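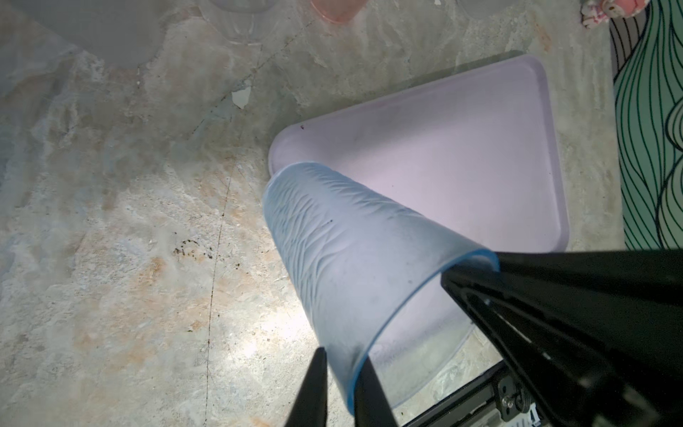
Figure 1. Light-blue plastic cup held on its side in a two-fingered gripper.

We use cookies to remember your settings and to count visits. By continuing to browse you accept this. Manage preferences | Accept

Who Was Asked? Ministers, Officials and the Kallow Ferry Terminal Fire
Project report, Public Accountability module
So-yul Jin and Jae-in Yeo
August 2018

1. Background

The fire at the Kallow ferry terminal started in the freight shed on the east quay and spread to the ticket hall before the brigade had it under control. The terminal was shut for 17 days. Freight was sent through Jenholm, where the port was not built for it, and small traders on both sides of the water lost business.

Two inquiries followed. The first was held by the port authority and dealt with the cause of the fire. The second was held by the regional assembly and dealt with who had known that the shed was being used to store solvents without a licence. Our project is only about the second one.

We wanted to find out how the assembly decided which people to call, in what order, and whether former ministers were treated in the same way as those still in office.

2. Sources and method

We worked from the published transcripts of the hearings, which come to just over 1000 pages, and from the letters attached to the final report. We also read the local paper, the Hatuvstead Courier, for the whole period of the hearings. The Courier is not fully indexed, so So-yul went through it by hand in the library in April. Jae-in built the table of witnesses and coded each one as minister, former minister, civil servant, port employee or outside expert.

We asked for interviews with four members of the inquiry. One agreed, on condition of not being named. The interview was by telephone and we took notes but did not record it.

3. Findings

The port employees were heard first. This took up most of the first month. Shift managers were asked in detail about keys, fire doors and the delivery book. Several of them said they had reported the solvents to the harbour office, and copies of two such reports were later found.

Civil servants came next. The main point in dispute was a letter sent by the harbour office to the transport ministry asking for the solvents to be moved. The ministry first said it had no record of the letter. A copy stamped as received was then handed in by a retired clerk.

Ministers came last. The serving transport minister, Morikawa, appeared once and answered questions for one afternoon. The two former ministers who had held the post before were sent written questions only. One replied in full. The other replied through a lawyer and said that storage was a matter for the port. Neither was called back after the stamped letter came to light, although by then the rules allowed it.

Our interviewee said that the members had been divided on this. Some thought that calling a former minister in person would look like a party matter. Others thought the written answers were too thin to be of use. No vote was taken and the chair let the deadline pass.

The final report recommended a fine of 3000 for the port authority under the storage rules. It made no finding about any minister, past or present.

4. Discussion

The order of witnesses mattered. As the ministers were heard at the end, there was little time to go back to them with new papers. An inquiry held in Jenholm after an earlier oil spill did it differently: ministers there gave a first statement at the start and a second at the end. We think that would have suited this case better.

Our coding has limits. Two witnesses had moved between the ministry and the port, and we put them under the job they held at the time of the fire. A different choice would change the totals a little but not the order of the hearings.

5. Further work

The assembly keeps its internal minutes closed until the appeal by the port authority has been decided. Once they are open, the section on the former ministers should be checked against them. The witness table is kept with the module papers in the department office and can be read there on request.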